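Notes on keeping a work log by hand

I have kept a paper log of my working day since January. The format is one line per task: start time, stop time, a two-letter code, and a remark if needed. Typing it was slower, mainly from switching windows.

The pen matters less than the paper. I tried 2 notebooks from Predwood, and the heavier stock takes ink without show-through on the back. The cheaper pages feather badly with anything wet.

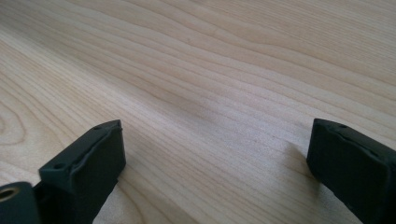

Line spacing controls how much I write. At eight millimeters I get one remark per line and no more. Narrow ruling invites sentences, and sentences don't get read again. A ruled page works as a guide for the eye in a way that the grain of a pale wooden tabletop, all those fine lines drifting on the diagonal, does not. Blank paper had me slanting by mid-page.

Codes took a month to settle. I started with too many and cut anything I used less than weekly. Asnakech Seyoum uses single letters and a color per client, but I lose pens too often for that.
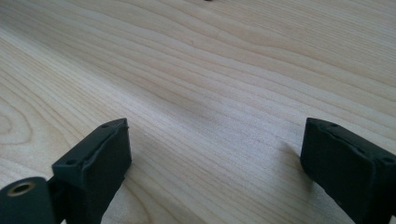 The stop time is the entry I forget most. My fix is to write the next start time first and copy it back. Gaps under five minutes get absorbed into the earlier task. Longer gaps get a dash.

On Friday-type chores (filing, invoices, backups) I log the batch as one line. Splitting them gave me totals I never used. 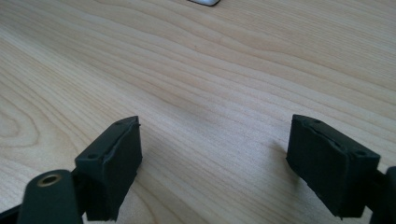 Indexing is done at the back of the book. Each page gets a number, and each code gets a running list of pages. A 200-page book lasts me most of a year. Jawad Afridi scans his pages and searches those, which depends on handwriting better than mine.
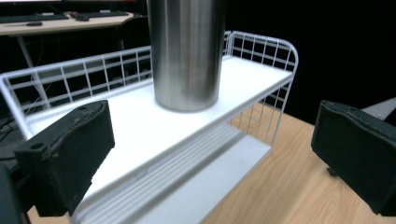 Steel tumbler on the white wire rack.

Next I want to test a pocket size for days out of the office. The narrower page will probably mean dropping the stop column.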